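4. Setting up the balance and grip tests

The Furkitach program runs the same short set of tests at home every two weeks. Do them at the same time of day, before any exercise.

4.1 Grip test

1. Sit in a firm chair with both feet flat. Do not use the arms of the chair.
2. Hold the Voncombe grip meter with your elbow bent at your side.
3. Squeeze hard for 2 seconds, then let go. Write down the number.

Note: The meter stores 77 readings. After that it writes over the oldest one.
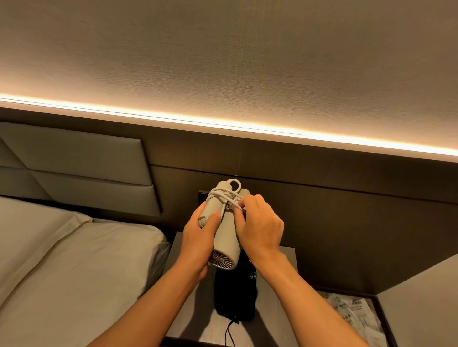
Grip strength falls with age along with leg strength, and many people first notice it with jars and heavy pans. Between tests, use both hands for everyday jobs. Holding a small fan in one hand while the other works at its cord is enough to count as light hand practice, and so is wringing out a washcloth. Enter these jobs in the log under "Other."

4. Rest for one minute and repeat with the other hand.

CAUTION: Stop if you feel pain in the wrist or thumb. Do not test a hand that has been operated on until your doctor agrees.

4.2 Standing balance

1. Stand next to a kitchen counter in flat shoes or bare feet.
2. Lift one foot and start the timer.
3. Stop the timer when the foot touches the floor -- or when you reach for the counter.

Keep cords and loose rugs well away from where you stand. 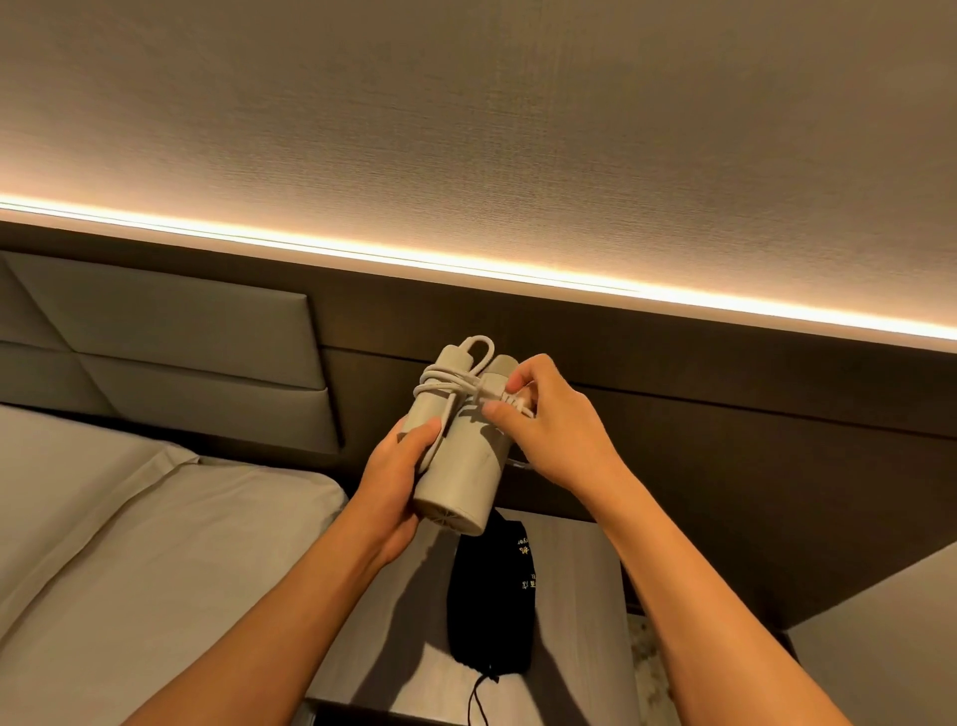

4.3 Entering your results

1. Open the Rusau log and choose "New test."
2. Type in both grip readings and the balance time.
3. Press Save. Error 141 means a field is blank.

The log holds 2,000 entries.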